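About Skernside

Skernside is a small research group that works on one question: how much can a robot arm learn about handling everyday things before it ever touches a real one? We build simulated rooms, fill them with clutter, train in them, and then find out what carries over. We love this work, and we hope some of that comes through on this page!

How we started

The group grew out of a long argument between Elfriede Wiegand and Khalil Sabbagh. Elfriede had spent years on grasping and thought simulators were too clean to be of much use. Khalil wrote simulators and thought people gave up on them too early. They agreed to test it properly, with the same tasks and the same scoring, and the first version of that test was called Droltar. It was slow and it crashed a lot, but the results were interesting enough that we have been at it ever since.

What we work on

Our main method is called Brøndum. Most training setups show a robot the same tidy table again and again, with small changes in color or lighting. Brøndum changes nearly everything at once – the objects, where they sit, whether they are standing up or tipped over, the floor, the walls, the direction of the light. We generate about 2,000 rooms for a training run and keep a separate set that the robot never sees until test day. Some of the tables look pretty odd, and we like them that way. A policy that only works when the mug is upright hasn't learned much about mugs.
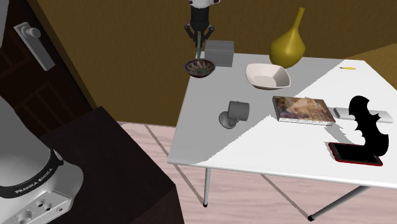 A simulated tabletop with a Franka Emika arm, the gripper above a patterned bowl.

What we have found so far

The result we are most excited about came in July. We trained two policies on the same number of attempts, one in a single fixed room and one with Brøndum. In rooms neither had seen before, the fixed-room policy finished 50 percent of its tasks and the Brøndum policy finished 60. Ten points may not sound like a lot, but we had been stuck for a long time, and there was real cheering in the office. Shadows seem to matter much more than we expected. Hard shadows across a tabletop used to throw our older policies off completely, and we are now looking into why.

We still have trouble with thin objects, and with anything that leans on something else. Those are next on the list.

How we share it

Our room generator is called Pisstead (Khalil picked the name, and it stuck). We give it to other labs and to teachers who ask, along with our test rooms and the runs that failed. If you try it and something breaks, please write to us. Elfriede reads every report, and several of our best fixes started with a message from a student.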